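4.2 The open-day demonstration

The system described in Section 3 was shown to visitors at the Hetovell laboratory on 18th September. The demonstration ran in simulation on a single workstation, with the output sent to a large display and a second, smaller screen showing the state of the planner. Visitors could ask for a run to be started, paused or repeated, but they could not change the layout of the room or the settings of the controller. This limit was agreed in February, after a trial session in which free editing of the layout led to long delays between runs.

The task was picking and placing small household objects within reach of a fixed arm. We used the Druneo scene generator to place the objects and the Onlow grasp planner to propose hand poses. The planner was given a budget of 1000 candidate poses for each grasp. Candidates that brought any link of the arm into contact with the furniture were thrown out before scoring, and the rest were ranked by the measure in Section 3.3. When no candidate passed the threshold, the arm went back to its rest pose and the run was marked as refused. 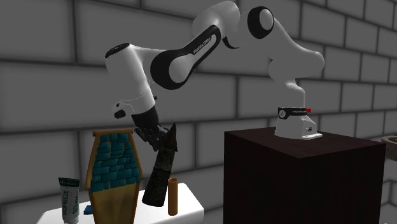

Refused runs were kept in the programme. An earlier version of the demonstration skipped them and moved straight on to the next object, which made the display easier to follow but gave a false view of how the planner behaves in clutter. Agnes Björklund, who led the session, stopped at each refusal and read out the reason code from the second screen. The codes had been written for our own use and several had to be put into plainer words. "Approach cone blocked", for instance, was changed to "no clear way in" before the afternoon session, and the new wording has been kept in the released software.

Each run was limited to 60 seconds of simulated time. The limit covers planning, approach, closing of the fingers, lift and release. It was set by the length of the visit and has no bearing on the results in Section 5, where runs were allowed to finish.

4.3 Room layout and choice of objects

Most published tests of this kind place the objects on a bare table in front of the arm. We wanted visitors to see a planner dealing with supports of differing height and size, so the generator was allowed to use household fixtures as well as tables. The arm stays on its own pedestal or cabinet, and the placing surface is chosen from any flat area within reach. Figure 2 shows a bathroom layout in which the lid of the toilet tank serves as the placing surface.

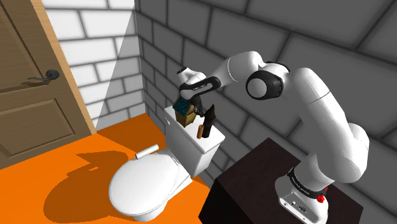
Figure 2. Bathroom layout. The birdhouse is held in the gripper over the tank lid.

A narrow support changes the problem in two ways. The free area for placing is small, so an error in the final pose that would not matter on a table may put part of the object over the edge. The wall behind the fixture also removes a large share of the approach directions, and the planner must then choose among steep poses from above. In our logs the second effect was the greater of the two. Candidates were rejected far more often for contact between the wrist and a neighbouring surface than for poor finger placement.

Objects were drawn from a fixed pool and were not scaled to match one another. Chie Sugawara chose the pool with a view to shape: thin upright items, items with sloping tops, and short cylinders that tip easily. Surface pattern played no part in the choice, as the planner works from geometry alone. Several visitors assumed that the colours guided the grasp, and the introduction was altered to deal with this point.

The contact model was that of the Sjöberg solver with its default friction values. We had planned to tune friction for each object but dropped this for the open day, where a steady frame rate was more useful than close agreement with measured forces. Contacts between fingers and object were logged at every step, up to 4000 entries per run, after which older entries were overwritten. A few long runs passed that limit and have been left out of the contact analysis.

An extra view close to the hand could be called up on request. It was used mainly to discuss finger contact, which is hard to judge from across the room. 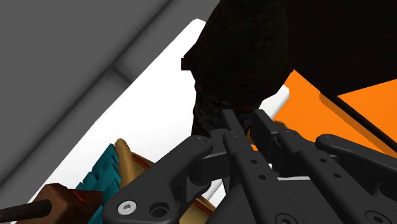

4.4 Visitor questions

Questions were noted by hand during the session and sorted afterwards by Björklund and Sugawara, working separately. Where the two disagreed, the question was listed under both headings. The largest group concerned failure: what the arm does when an object slips, whether it tries again, and who decides when it should stop. The present system makes no second attempt within a run. Questions on speed came next, and most of these arose from the pause before each approach, which visitors took for a fault. The pause is the planning step, and the display has since been changed to show the candidates being scored while it lasts.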